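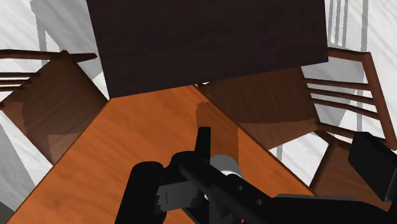

シミュレータ内の食卓、グリッパ側から。指の先に影がひとつ。

日記 > 研究のこと > 影とマグカップ

影を掴みに行くロボットの話

1/26/19 Lorna Niven
読了時間:5分

年末から取り組んでいた実験にようやく数字が出たので、忘れないうちに書いておく。論文にするときにはもう少し立派な顔をした文章になるはずだが、ここではその前の寝起きの顔を載せる。

やっていることは地味だ。ロボットアームにテーブルの上のマグを掴ませる。それだけ。実機の前にシミュレータで学習させ、出来のいい方策だけを現実に持っていく。部屋はGrivameroという社内の自動生成ツールが作ってくれるのだが、このツールの美的感覚には前から言いたいことがある。家具を置くところまではいい。その後が自由すぎる。床が大理石調で、椅子は木製で、テーブルはやけに夕焼け色で、どこの富豪の別荘かと思う。こちらの職場の机は天板が反っているというのに。

去年の10月の時点では、手元の視点だけで学習した方策がとても優秀に見えた。グリッパのそばから見下ろした画像を入れ、次の動きを出す。外から見るカメラは要らない、較正も要らない、配線も減る。私は進捗報告に「有望」と書いた。この単語を書くと、だいたい翌月に罰が当たる。

今回も当たった。照明の向きを変えたら、アームがマグのないところへ降りていくようになったのである。しかも迷いがない。自信たっぷりに下降し、何もない天板の上で指を閉じ、そのまま持ち上げる。動作だけ見れば模範演技だ。

最初は座標変換のバグを疑った。私の書くコードで最も信用できないのは座標変換なので、これは順当な疑いだと思う。二日かけて符号をひとつずつ確かめ、全部正しいことがわかって、かえって気分が悪くなった。次に乱数を疑い、その次に隣の席のIleana Tomaを疑った(彼女は先週、私の設定ファイルを「整理」してくれていた)。濡れ衣だった。昼食は私が奢った。

そのIleanaが、手元の画像を並べて眺めながら「これ、影を見てるんじゃない?」と言った。冒頭の画像がわかりやすい。天板には、グリッパのすぐ先に木目が濁って見える四角っぽい暗がりがある。学習に使った照明はひとつの方向に固定されていて、その条件だと、影とマグの位置関係がほとんどいつも同じになる。方策にしてみれば、白い陶器の縁を苦労して見分けるより、暗いところを目印に降りるほうがずっと楽だったらしい。人間の学生でも同じことをする。過去問の答えの並びを覚えるやつだ。私もやった。

そこで、影をでたらめにする方法を試した。仕組みは単純で、学習中に光源の向きを動かし、さらに物体と関係のない影をテーブルの上に落とす。わざと嘘の手がかりを撒くわけだ。内輪ではMoyaと呼んでいる。名前の由来は、最初の試作で画面全体にもやがかかって何も見えなくなったことで、格好のいい頭字語を後付けする作業は共著者に任せてある。

もうひとつ、外からの視点も足した。手元の視点だけだと、黒い指と腕の部品が画面の下側をかなり占める。肝心の場所が自分の手で隠れているのだから、影にすがりたくなる気持ちもわかる。外からだと、腕とマグの距離が横から見える。ついでに部屋の様子も見えてしまう。白いベッドの上で段ボール箱が口を開けていて、食卓には黒いバットのような棒が斜めに横たわっている。引っ越しの途中なのか事件の後なのか、判断に困る部屋である。設定項目に「生活感」というつまみがあるのだが、誰が最大にしたのかは追及しないことにした。

評価に使ったのは、下の画像のような状態から始まる把持だ。グリッパがマグの少し上で指をわずかに開いていて、まだ触れていない。ここから先の数秒に、私の冬休みがほぼ全部入っている。

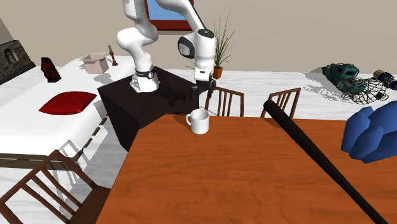
結果と、その読み方

照明を変えた条件で42回ずつ試した。手元の視点だけで学習した元の方策は、成功が16回。半分に届かない。10月の「有望」はこの数字に向かって書かれた言葉だったことになる。

Moyaを入れると成功は増えた。視点を足しただけの場合よりも、影をかき回した場合のほうが伸びが大きい。これは少し意外だった。私は外からのカメラが本命だと思っていて、そのための図まで先に描いていた。図は今、「没」という名前のフォルダで静かに暮らしている。

両方入れたものが一番よく、取りこぼしは3回だった。そのうち影のせいと言えそうなものは見当たらない。ひとつは取っ手に指が当たってマグを倒した。残りはマグのすぐ横まで行って、そこで止まった。制限時間いっぱいまで微動だにしない。何を考えているのか訊いてみたいが、考えていないのだろう。

気をつけておきたい点も書いておく。乱数の種は5種類しか回していない。計算機の空きがそれしかなかった。共有のサーバーPasettiは、締め切り前になると誰かの謎の長時間ジョブで埋まる。その誰かが私だった週もあるので、あまり強くは言えない。

それから、マグは白いものしか試していない。天板が赤みのある木目なので、白はかなり目立つ。濃い茶色のマグに替えたら、この文章の景気のいい部分は書き直しになるかもしれない。位置もテーブルの奥の縁寄りに偏っていた。Grivameroがそこに置きたがるのだ。手前に置く設定を書いたはずなのに、どうも読み込まれていない。要調査。

実機はどうか

Rindbyの実験室にある実機では、まだまともな評価をしていない。試しに動かした範囲では、蛍光灯の下でも変な方向へ降りていくことはなかった。ただ、これを結果と呼ぶと査読者に怒られるし、怒られる前に自分でも恥ずかしい。窓のブラインドを開け閉めしながら試すつもりでいたのに、この季節は外がずっと曇りで、開けても閉めてもたいして変わらない。影の研究をしているのに影が出ない。

方法として面白いと思っているのは、嘘の影をどのくらい混ぜるかという加減のところだ。少ないと元の癖が残る。多いと今度は影を完全に無視するようになり、接触直前の高さの見積もりが悪くなる。指の影が天板に近づいてくる様子は、実は役に立つ手がかりでもあるらしい。影を信じすぎず、かといって縁も切らず、という微妙な距離を損失関数に教え込むのは難しい。今は学習の後半で混ぜる割合を下げている。下げ方の曲線は勘で決めた。論文では「経験的に」と書く。

来週は茶色のマグを作る。あと、Ileanaに設定ファイルを触られる前にバックアップを取る。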